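Posted by Wysocka
16 November 2023

Gripper build, continued from the October posts. The second one is assembled now, so I have a left and a right. Putting the notes here before I forget them.

The linkage took the longest. Metal pins through black printed links, two fingers per gripper. My first set of holes came out tight and the jaws stuck partway. I reamed them by hand at the Barbridge shop and they move freely now.

Pads are on version 5. Versions 1 to 4 were smooth and let go of anything slick. The new ones have ribs across the face. Navy blue because that was the spool on the machine.

Cable routing: it used to run under the linkage and got pinched whenever the jaws closed. I moved it to the outside with more slack. It sticks out further and I bump it sometimes, but it has stopped getting pinched.

Someone asked about cost. Parts for the pair came to almost 300 dollars. Most of that is the cameras and the bearings. Filament was the cheap part.

The Rarkwood bearings are fine. The cheaper bag I bought first had 9 bad ones in it, so I sent it back.

Software side: I'm logging with Vister on an old laptop. It drops the connection if the laptop goes to sleep, so turn sleep off before you start. I lost an evening to that.

Next is practice on household things at the dining table. Everything goes in a shallow white tray so it doesn't roll away. A fuzzy rolled-up bundle, a phone stand, a bit of mesh fabric, a spiral hair tie. I want a mix of soft and hard.

The hair tie is the one I'm least sure about. It's small and springy and the pads have to meet evenly to hold it. If the fingers are off by a little, I expect it to pop out sideways.

Plan is 100 picks per item, same tray, same table. I'll write down the misses as well and post the sheet when it's done. 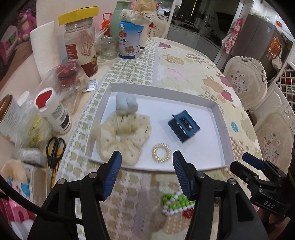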